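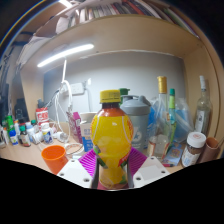 # Greifer lässt nicht los: Hisside stoppt Versuche mit Getränkeflaschen

16/05/2020

Eine Flasche festzuhalten gilt in der Robotik inzwischen als lösbar. Beim Loslassen hapert es offenbar noch. Die Firma Hisside hat ihre Versuchsreihe zum Greifen von Haushaltsgegenständen vorerst unterbrochen, nachdem die Steuerung ihres Greifers Gradden wiederholt der Meinung war, sie habe gar nichts in der Hand, und deshalb vorsichtshalber fester zudrückte.

Aufgefallen ist der Fehler bei einer Serie von 903 Griffen, die vollautomatisch laufen sollte. Bei Griff 391 fiel das Signal eines Kontaktsensors aus. Die Software schloss daraus, die Flasche sei verschwunden, und fuhr die Finger weiter zusammen. Die Flasche war keineswegs verschwunden. Sie gab allerdings nach, erst an der Taille, dann am Verschluss, und verteilte ihren Inhalt über den Versuchstisch, zwei Netzteile und das Protokollbuch, in dem der Vorfall anschließend auf leicht klebrigem Papier vermerkt wurde.

Verletzt wurde niemand. Der Not-Halt funktionierte, wenn auch erst beim zweiten Versuch, weil der Taster hinter einem Stapel Ordner lag. Das Unternehmen spricht von einem »Ereignis mit begrenzter Flüssigkeitsmenge«. Der Taster hat inzwischen einen eigenen Platz an der Tischkante bekommen, der Ordnerstapel auch.

Die Auswertung der Logdateien zeigte, dass die Sache schon länger schwelte. In sieben früheren Fällen hatte die Steuerung den Kontakt ebenfalls kurz verloren, ihn aber rechtzeitig wiedergefunden. Die Warnungen dazu wurden ordentlich gespeichert, und zwar in einem Verzeichnis, das »alt« heißt und in das seit dem August davor keiner mehr hineingesehen hatte.

Der Zulieferer Kurnarov, von dem die Sensorik stammt, sieht die Ursache in einer Steckverbindung, die für häufiges Umbauen nicht vorgesehen sei. Bei Hisside verweist man auf das Datenblatt von Kurnarov, in dem das Umbauen als besondere Stärke beworben wird. Beide Seiten bezeichnen die Gespräche als konstruktiv.

Bis zur Klärung gilt eine Übergangsregel. Die Schließkraft ist fest begrenzt, und fällt ein Sensor aus, öffnet der Greifer, statt nachzufassen. Die Flasche kann dann zwar umkippen, bleibt aber ganz. Geprüft wird die neue Einstellung vom Ingenieurbüro Kwak, das 100 fehlerfreie Griffe in Folge sehen möchte, bevor wieder ohne Aufsicht gearbeitet werden darf. Fehlversuche setzen die Zählung auf null zurück.

Als Prüfgut hat Kwak verschlossene Flaschen mit stillem Wasser vorgeschrieben. Die Restbestände an Limonade gehen an die Teeküche.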